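Travel Talk > Walking and Rail Holidays > Evness by train and then on foot to Twal, is it too much for a first trip?

slowboots_mk
Hello all. I am planning my first holiday abroad alone and I would like some opinions before I pay for anything. My plan is to arrive in Evness by the night train, sleep there one night, and then walk the valley path to Twal in 4 days. From Twal I take the bus back. I have never walked more than two days in a row. My budget is 400 for everything after the train ticket. Is this realistic in May?

pomelo77
It is realistic if you are not in a hurry. The path climbs 1000 metres on the second day and after that it is mostly flat. I would spend two nights in Evness at the beginning. You will not sleep well on the train, whatever the company promises.

harbourcat
I don't agree with pomelo77 about Evness. It is a pretty town but expensive, and one evening is enough to see the bridge and the old baths. Better to keep the extra night for Twal, where you will want to sit by the lake and do nothing.

slowboots_mk
Thank you both. How do you book the guesthouses on the way? I found a site called Trilance but it shows only two of the villages.

ferrymoss
I used Trilance last spring and had no problem with it, but you are right that it misses the small places. For those I wrote emails, and in one case I telephoned, which was frightening for me as English is my third language and the lady spoke it less than I do. We managed. She repeated the price four times and I repeated the date four times.

My room in Evness was on the top floor of a house near the station, very clean, with breakfast until ten in the morning. I paid more than I wanted, but after the night train I was too tired to compare.

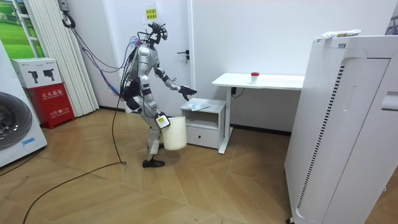

The second day is the hard one, as pomelo77 says. I started at seven and arrived at four in the afternoon, with many stops. Take more water than you think, the spring marked on the map was closed when I passed. The third day was my favourite - meadows, one small chapel, and a farm that sells cheese from the kitchen window.

With 400 you can do it if you buy your lunch in shops and eat a warm meal only in the evening.

harbourcat
400 is too tight in my opinion. One rainy day and you will take a taxi.

ferrymoss
Maybe. I had one rainy day and I walked, but I was not happy about it.

pomelo77
There is a bus from the third village if the weather is bad. It leaves at two in the afternoon, only once a day, and you pay the driver in coins. No need for a taxi.

slowboots_mk
This is very useful. What about shoes? I have a pair from Biner that I bought in the sale, the low ones. Are they enough or do I need proper boots?

harbourcat
Boots. The stones on the way down from the pass are loose.

ferrymoss
I did it in low shoes and my ankles are still fine. But wear them at home for some weeks first, mine were new and I had blisters before I even left Evness.

slowboots_mk
I will take the low shoes then, and one night in Evness, sorry pomelo77. Train is booked. Does somebody know if the luggage office at the station takes a suitcase for five nights?

pomelo77
It did when I was there, but ask first. They close for lunch.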